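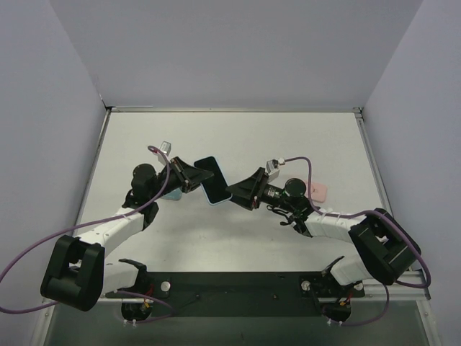

*Posted 12 May 2026 by the evening shift at the small white table · filed under robots, slow hobbies*

I've been meaning to write about the phone task for weeks, and every time I sit down to do it I end up back at the arms for "one more try" (you know how that goes). So tonight the tea is made, the arms are parked, and I'm going to type until I've said it.

The plan sounded so easy back in October. Hold a phone between both grippers, pass it across, let go with the first hand, done! I steer the two arms with a pair of little leader arms I bought as a kit from Prindell, and whatever my hands do, theirs do. My hands, as I've learned, do a lot of silly things. I tilt whatever I'm holding. I squeeze too early. I stop halfway to scratch my nose, and then that's in the recording too.

The part I love is the moment when both grippers are on the phone at once. You can't feel anything through the leaders, so you watch the fingertips and sort of hold your breath — and then you open one hand, very slowly, and hope. A phone is a mean thing to practice on, all smooth and flat. I started out with a sponge and I'd tell any beginner to do the same.

I've been saving the good tries in Gultar, which is a bit clunky but lets me throw out a bad one right away while I'm still cross about it. I have 6 folders now, and 4 of them I'd be happy to train on. A fellow on the Van Loon message board wrote that he wouldn't bother training with fewer than 2,000 tries, and I had to go for a walk after reading that. I'm nowhere close! But I did train on my little pile last week, and the arms managed the handoff three times before they got confused and just hovered there, looking thoughtful.

Next up I want to slow down my left hand, and redo the cable ties on the right arm, and maybe try a Veltell grip pad if they ever come back in stock.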